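Fold Direction and Edge Strength in Single-Wall Paper Packaging
Project report, Packaging and Materials module

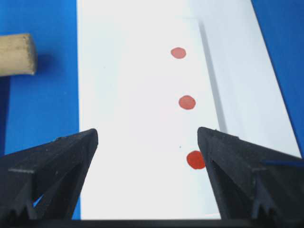
A reader of the first draft objected that grain direction matters far more than the fold itself, and asked why it had been left until the second half of the report. The order has been kept, but grain is now defined before any results are given.

1. Background
Paper fibres line up with the direction of travel through the mill. A crease made along the grain is cleaner and needs less force. A crease made across it tends to crack on the outer face, and the crack is where a carton wall normally starts to fail.

2. Materials
Two stocks were used, both white and uncoated. The Pilgate stock is listed under order code 3822 and the Vevura stock under 3824. Both were stored flat in the workshop through October before cutting. Humidity was not controlled - this is the main weakness of the work.

3. Method
Strips were cut along and across the grain, scored with a bone folder, folded by hand and pressed under a steel block. Each strip was then stood on its edge and loaded until the wall buckled. The procedure follows the Jemetti course notes, except that the second pressing was left out.

4. Results
Strips folded along the grain gave the more regular crease in both stocks. Cracking was seen mostly in the Vevura strips folded across the grain. Differences in buckling load between the two stocks were small and within the scatter of the readings.

5. Further work
The tests should be repeated with the coated Luik board, using a scoring wheel at fixed depth.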